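4.2 Evaluation on light folded packaging

Readers who have followed us through the bench tests in the previous section will know that we came to the Skiko picking kit with some fondness and a fair number of doubts. The kit is sold by Handisham as a complete station, with the arm, a two-finger gripper, wrist and head cameras and the software that ties them together, and the sales material leans heavily on rigid cartons. Our own interest was in the sort of thing a small gift wholesaler ships all day long, namely thin printed paperboard and paper that gives a little when you squeeze it. We set up the station facing a gravity-flow rack with blue totes, and kept the worktable clear of anything but the packages and one small black marker.

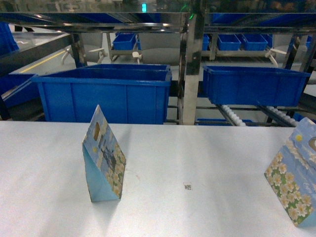
Figure 3. Worktable and rack as seen from the head camera, with two printed packages on the table.

The protocol was kept simple on purpose. Each trial asked the kit to find one package, take hold of it and bring it to its assigned place, and an attempt was scored as complete only if the package was released without a crease that our reader, Atieno Kombo, could feel with a fingertip. We ran 379 trials in all, spread over 2 operators, and we left the vendor's grip settings alone for the first 70 so that a buyer could see what comes out of the crate. The software build was the one dated 20/08/2021. 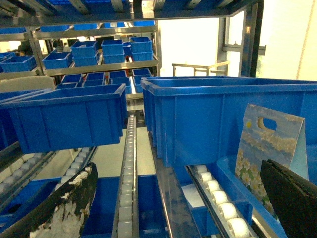
Approach planning was the part of the kit that pleased us most, and we say so gladly after the hard words we had for its installer. The planner has to choose a path for both fingers before it commits to a grasp, and in a rack cell there is a good deal to stay clear of. The package can stand very near one finger, as it does here, with a big ribbed tote and a track of white rollers close behind it. Cuevas, the older planner we used for comparison, tended to back away and start over in such spots, while Skiko usually settled for a smaller correction and carried on. 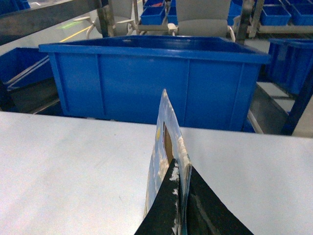 Grip force deserves a longer word, as it is where most buyers of soft packaging will spend their first week. The default setting suits cartons and is too firm for folded board, and we ended up lowering it twice before we were happy. We also came to care a great deal about where the fingers close. With a package held upright between the fingertips, the window in its face stays above the grip, and we would recommend that arrangement to anyone handling stock with cutouts. The Wistutton finger pads, offered as an extra, were not tested and are left for the October round.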